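Street by street, a small delivery robot goes back to school

1 April 2021

Anyone who has taught a youngster to drive will know that the quiet roads come first, and the same seems to hold for machines. Idier, the small firm behind the Pillport delivery cart, has spent much of the past two months on residential streets, gathering the footage its carts will learn from before they are let loose with anybody's parcels.

The work began in February and is, the team cheerfully admits, rather slow going. A person steers along a planned route while the camera records, and every turn of the wheel is stored alongside the pictures, so that the learning system can later see what the road looked like and what a sensible driver did about it. Each outing lasts 40 minutes, and then it is back to base for a charge and (we were pleased to hear) a pot of tea.

So far the team has covered 26 routes, nearly all of them in ordinary neighbourhoods with front lawns, side roads and the odd parked car. That may sound dull, but dull is very much wanted at this stage. The cart has to know a plain stretch of road in all its moods, in strong sun and under heavy cloud, with leaves on the trees and without, before anyone asks it to cope with a busy junction on market day.

Light has turned out to be the fussiest part of the whole business. A low sun can bleach the road surface until kerb and tarmac look much alike, and old paint may all but vanish. The team could have thrown such footage away, and in the early weeks did just that, but has since decided to keep it and label it with extra care. After all, the finished cart will be out in the same glare as the rest of us.

On one of the approaches to a cross street, the white lines are worn and faint, the sky is almost pure white and a pale patch of glare lies across the left of the road, with the curb curving away to the right past a stone pillar with a little lamp on top.
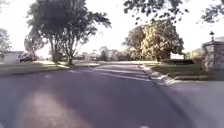

What happens next

Labelling is being handled by Zillberg, which marks the kerbs, crossings and road edges by hand, and a second person checks each batch before it is passed on. A further 9 routes are planned, mostly at dusk and in the rain, and the first trials without a person steering will follow on a private site once those are in. Residents who would like their own street considered can write to Idier through the Pillport website.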